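Skendlow Row Tenants and Neighbors
Minutes, monthly meeting
26 Mar 2026
By Hwa-young Kwon

Okay, I'm doing the minutes again because I was the one holding the pen. I type how I talk, so bear with me.

We started late since the side door was locked, and once we were all in with coats off we went straight to last month's minutes. One fix: I had written that the Destness bus stop was being moved, and it's only being "reviewed." Changed, approved, moving on.

Laundry room. The second dryer is still eating money. Madeo, the company that services the machines, told me on the phone they'll refund anyone who writes down the date and what they lost, so please write it down! There's a notebook on the shelf now with a pen on a string. We also talked for a long while about people leaving wet loads in the washers overnight. Some of us wanted a rule and some of us wanted a basket (you move the wet stuff into the basket, no hard feelings). Basket won.

Rent notices. Several people got letters with the wrong unit number on them. If yours is wrong, don't sign it, bring it to me and I'll send them back in one batch.

Then the big one, the furnished guest unit on the ground floor. Background for the new folks: the owners want to fit out one unit that any household can book for visiting family, and they've asked us what we think before they spend anything. I love this idea. My mother slept on my floor last May and I still hear about it. The fee would be 50 dollars a night, cleaning included, and the longest stay would be seven nights. We went back and forth on whether the fee is fair (mostly yes) and whether the same people will grab every holiday weekend (also mostly yes). I proposed a draw for the holidays and that got a lot of nods.
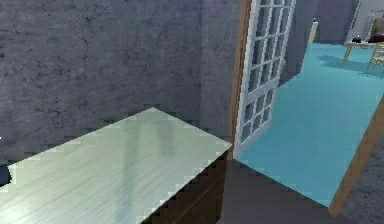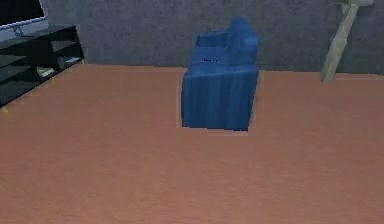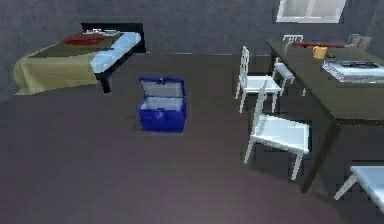

Afolabi said the whole thing hangs on who holds the keys, and asked that we not vote on a booking system until the owners put in writing who answers the phone at eleven at night when a guest is locked out. Fair point, and we all agreed. I'm to write to them this week and ask that, plus whether a deposit is planned. The vote is pushed to the next meeting.

Money. We have 462 dollars in the account after paying for the hall. The courtyard grant came through, and it's over 4,000 dollars, which got a little cheer! It can only be spent on planting and seating, so no, it can't go to the dryer. Anyone who wants a say in the plant list, tell me before May. I'd like something that smells nice by the gate and I will be pushy about it.

Other bits. The hallway light on the top floor is flickering again. Bikes on the stairs, please don't. The lost umbrella with the green handle is at my place.

We wrapped up when the hall people needed the room back. Next meeting is the same place, same time, and I've asked for the side door to be open.

Comments

topfloor_left: Light is now fully out, not flickering. Can you add that to the letter?

Marisol: Yes to a draw for the holidays. Could people who got a spot last time sit the next one out?

Dee in 3: Lost two dollars in the dryer again, it's in the notebook. Also that's my umbrella, I'll come by Saturday.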